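Wednesday, December 12, 2018

Laundry again. 8 shirts on the bed, still warm, me wondering why I'm the one doing this. We've got machines that wash and machines that dry and then it just stops. Somebody has to do the last bit and its always me. 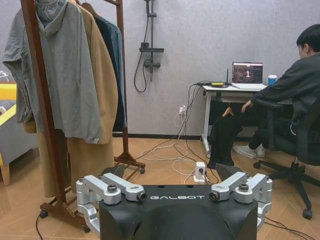
My vote for the hardest chore is hanging stuff up. Folding gets all the attention but a coat is worse - heavy, slippery, sleeves everywhere. Take a long camel one on a rack with a hooded jacket in front of it and a navy one behind. Get the middle one out without draging the others off. I can barely do that.

So no, not yet. Ask me again in February. Shirts first.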